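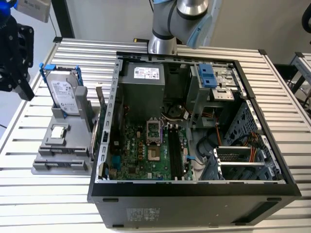 An opened desktop computer on the dismantling bench at Hastora's Uledport site, with parts held in the grey fixture at left.

The recovery floor at Uledport takes in retired office computers from schools, councils and small firms across the region. Until January 2022 every one of them was opened and stripped by hand. Hastora now runs three benches on which a robotic arm shares that labour with the technicians, and the change has reached well past the benches themselves.

Dismantling a tower is repetitive work. Drives, expansion cards, memory and power supplies each come away differently, and a technician on the old roster could spend a full shift bent over the same few movements. Sore wrists were the most common entry in the site's injury book. Under the present arrangement, staff assess each machine, decide what is worth recovering and set the order of work. The arm is given the lifting and placing, and parts go to a printed fixture so that they can be checked before sorting.

The fixtures are designed on site. Technicians argued early that a generic tray would not suit the range of cases they receive, and the integrator, Tzavaras, agreed to leave that part of the project to them. There have been 14 versions so far. Two employees who once worked solely with screwdrivers now spend part of each week drawing and printing new ones.

Not everyone has welcomed the arrangement. Some long-serving staff miss the pace of a crowded bench, and older cases with bent panels still go to the manual line, where an experienced hand is faster. Staff representatives also sought a written commitment on jobs. Management gave one covering five years, together with paid training at the company's Zarville centre.

The site handles 150 computers on a normal day – a figure Hastora has chosen to hold steady while the new roles settle. A fourth bench is under discussion, and technicians have asked that its height be adjustable.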